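开放日走了一趟:看两只机械臂和一堆布料较劲

上一期通讯里答应过大家,等Tritstead的开放日结束,一定好好写一篇回来交作业。拖了这些日子,实在不好意思,一来是笔记记得太潦草,二来是回来之后越想越多,总觉得还漏了点什么。现在就把能写的都写下来,长了点,大家泡杯茶慢慢看吧。

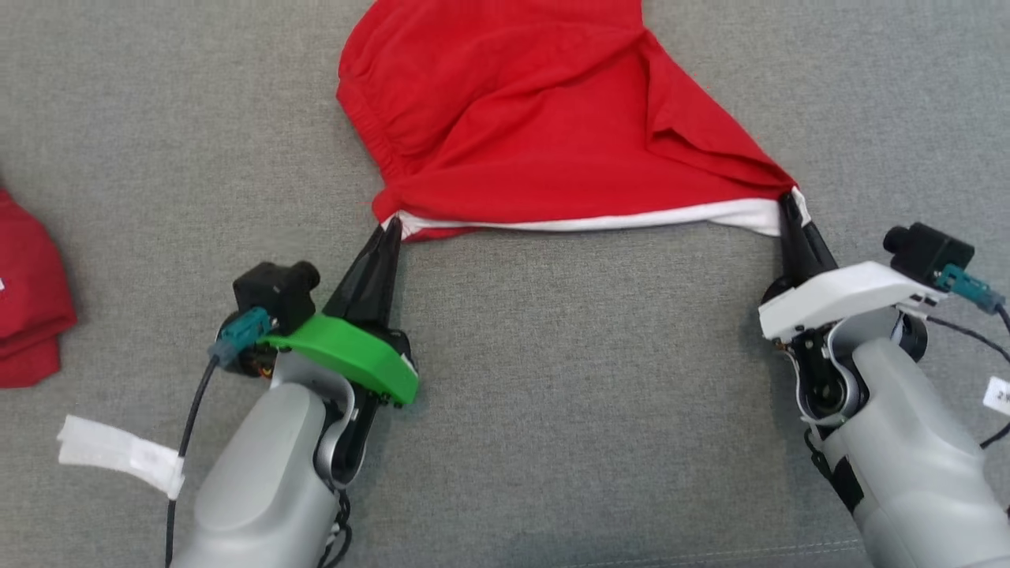 先说怎么去的。Tritstead在Norville园区最里面那一栋,三月的风还挺凉,从公交站走进去要七分钟,路两边的玉兰刚刚冒头。我们这次报名的读者很踊跃,原本对方只肯接待一批,后来硬是分成上午和下午两场,一共来了67位。有做服装的,有开洗衣店的,有在学校教通用技术的老师,还有几位是带着孩子来的,小朋友们从进门开始就没有安静过,这个待会儿再讲。

签到处给每个人发了一张小卡片,上面写着当天的三个演示区:装配、分拣、布料。我心里原本是奔着装配去的,总觉得拧螺丝、插接头这些才算是机器人的正经本事嘛。结果一整天下来,我在布料那张台子前面站的时间最长,笔记本上有一大半都是那里记的,所以这篇也就偏心一点,多讲讲它。

布料这个项目他们内部叫Asik,做的事情讲出来特别家常:叠衣服,理布料,把一团软东西弄平整。台面上铺的是灰色织物,两只机械臂从靠近操作员的那一侧伸出去,一只手腕上装着绿色的固定件,另一只是白色的。我起初以为颜色有什么讲究,问了才知道,单纯是为了说话方便,“绿手往里收一点”“白手别动”,比喊左边右边省事多了,尤其是操作员和观众面对面站着的时候,左右老是说反。这个办法真好,我回家以后打算给两个遥控器也贴上颜色。

两只手腕上各有一个小小的相机,镜头都冲着夹爪那边。讲解的工程师说,光靠一个高处的视角是不够的,手指一伸过去就把布角挡住了,得靠手腕上的相机凑近了看。这一点我特别有同感!大家自己穿针的时候不也是这样吗,脖子伸得老长,鼻尖都快碰到线头了,说到底就是要凑近了看。

然后讲讲红布。他们那天拿来做演示的是红色的织物,底下有一道窄窄的白边,一侧还带着松紧,皱皱的一圈。两只夹爪各捏住一头,把下摆拉开。听起来没什么对吧?我当时也是这么想的,站在旁边的一位洗衣店老板娘却“哎哟”了一声,说松紧边最烦人了,她店里新来的学徒,叠床单被罩这类带松紧的东西,没有个把月是叠不像样的。松紧这东西自己会往回缩,你这头刚拉平,那头又拱起来一块,手一松就全白干。

工程师听了很高兴,大概是难得碰上内行,当场就和她聊开了。他们说做这类演示,最难的不在“抓”,在“抓哪里”。硬的东西,比如一个盒子,今天摆在这里和明天摆在那里,形状总归是一样的,算好了位置去拿就行。布可不是这样,同一块布丢在桌上一百次,就有一百个样子,角可能翻在底下,可能卷在里面,也可能跟另一层叠在一块儿,看着像一个角,捏起来才发现是两层。老板娘听到这里连连点头,说她店里的学徒也老是捏错层。

我趁机问了一个一直想问的问题:夹爪那么尖,会不会把布弄坏?得到的回答很细,我尽量转述准确。夹爪的指尖收得比较窄,是为了能伸到布的边缘底下去,太宽的话只会把布往前推,推成一道棱。夹持的力气是可以调的,薄的料子用小一点的力,厚的料子用大一点。他们早先也吃过亏,试过几种力度,有的料子上留下了两个小印子,熨一熨也就没了,不过从那以后每换一种布料都要先拿边角料试过。

再说他们是怎么教会它的。这部分是我最感兴趣的,也是现场问题最多的部分。Asik用的办法是人先做,机器跟着学。操作员坐在一旁,手里握着一副和机械臂结构相近的操纵杆,他手上怎么动,机械臂就怎么动,每做完一遍,相机看到的画面和关节的动作就一起存下来。到开放日之前,他们已经攒了超过2000遍这样的记录,里面有做得漂亮的,也有做得磕磕绊绊的。我问磕磕绊绊的为什么也留着,工程师说要留着看人是怎么补救的,捏滑了怎么再捏一次,布歪了怎么一点一点拽回来,这些恰恰是顺顺当当的那些记录里学不到的。

听到这里,后排一位教通用技术的老师感慨了一句,说这跟带学生是一个道理,光给他们看标准答案没有用,得让他们看看草稿纸。大家都笑了,我把这句话也记在了本子上。

下午场有一个环节是观众上手。每个人可以坐到操作位上试两分钟,目标很简单,把布的两个角捏住,往两边拉平。我排了好一会儿队,坐下去的时候还信心满满的,毕竟叠衣服叠了几十年了嘛。结果呢,左手倒是很快捏住了,右手在布边上蹭来蹭去,怎么也夹不起来,好不容易夹起来了,左手又松了。最要命的是手上没有感觉,平时我们摸到布就知道捏没捏住,坐在操作位上全凭眼睛看,心里一点底都没有。两分钟到的时候,布比我坐下去之前还要皱。排在我后面的是个小学生,人家一上来就稳稳当当捏住了两个角,拉得平平整整,全场鼓掌。他妈妈说他平时在家从来不叠被子。

我后来问,像操作员那样熟练需要练多久。他们说因人而异,有的人一周左右就能做得很顺了,有的人要更久一些,平时爱玩手工的、会织毛衣的往往上手快。在座的织毛衣爱好者们听了都很受用,我看见有两位当场就挺直了腰板。

另外两个演示区我也不能一笔带过,不然同去的朋友要说我偏心了。装配区演示的是插接头,机械臂把一根根线接到对应的插座上,动作利落,节奏也快,看着很解压。分拣区用的是Addo公司提供的传送台,混在一起的小零件一路过来,按大小分到不同的格子里,小朋友们最喜欢这里,围着不肯走,有一个小姑娘全程给零件配音,每落下一个就喊一声“到家啦”,喊得嗓子都哑了。要我说,这两个区的演示比布料那边都要成熟得多,看着也更像大家心目中的机器人。可是不知道怎么回事,人看着看着,又都慢慢挪回布料那张台子边上去了。

我猜这里面有一个缘故,叠衣服这件事,人人都会做,所以人人都能评上两句。看装配的时候,大家多半是安安静静地看,偶尔“哇”一声。到了布料那边就热闹了,七嘴八舌的,“捏高一点”“再往外拉”“先抖一抖呀”,活像一屋子人在指挥新媳妇包饺子。工程师们脾气真好,有建议就听着,还真的按“先抖一抖”的说法试了试,可惜抖得太斯文,布只是晃了晃。他们说抖布要又快又有力,眼下出于安全考虑,速度有限制,等以后围栏改好了再试。

也要老老实实讲讲不足的地方。布料演示的速度还是慢的,比我们自己动手慢上不少,着急的人看了会替它捏一把汗。换一块没见过的料子,表现就要打折扣,特别是滑溜溜的那种。还有就是台面上东西一多,它就容易犹豫,所以演示的时候手边的布料都是叠放在一旁,一件一件来的。讲解的时候他们对这些一点也没有遮掩,谁问都答,我觉得这种态度比演示本身还要让人放心。洗衣店老板娘临走前问什么时候能买,工程师很认真地说眼下还不卖,离真正进店干活还早,请她别急着辞退学徒。老板娘说学徒是她外甥,想辞也辞不掉。

茶歇也值得表扬一下,准备得很用心,有热豆浆和小米糕,还特意给过敏的朋友另放了一盘,标得清清楚楚。就是椅子少了点,年纪大的几位读者站久了有些吃力,这个意见我已经转达过去了,对方答应下一次多摆几排。洗手间在走廊尽头,指示牌贴得太低,好几个人走过了头又折回来,这条我也一并说了。

最后是几件跟大家有关的事。

一是下一次开放日,Tritstead那边初步定在初夏,具体时间还没有敲定,名额暂定100人,仍旧分上午下午两场。想去的读者请直接回复这封通讯,写清楚人数和想去哪一场,带孩子的请注明孩子年龄,操作位的座椅高度要提前调。上次报了名没排上的朋友会优先安排,名单我都留着呢,不用重新报。

二是他们正在收旧布料,主要想要各种各样的“难叠的东西”,床笠、带松紧的罩子、蕾丝边的、一面滑一面糙的,都欢迎。请洗干净晾透了再送来,破一点没有关系,但是别带纽扣和金属拉链,容易刮到相机镜头。可以放在我们编辑部门口的箱子里,月底我统一送过去。已经有一位读者扛来了一大包旧窗帘,太感谢了,不过窗帘实在太大,台子上铺不下,我跟对方商量以后裁成了小块,特此说明一声。

三是有几位读者问能不能组织一次专门看装配的小型参观,人数少一点,讲得深一点。我问过了,对方表示可以考虑,前提是凑够一批人,并且希望大家提前把问题写好发过去。有兴趣的请在回信里加一句“想看装配”,我来汇总。

对了,开放日当天有人落了一把折叠伞和一只灰色的儿童手套在签到处,现在都在我抽屉里,是你的就来信说一声,伞柄是什么颜色请一并写上。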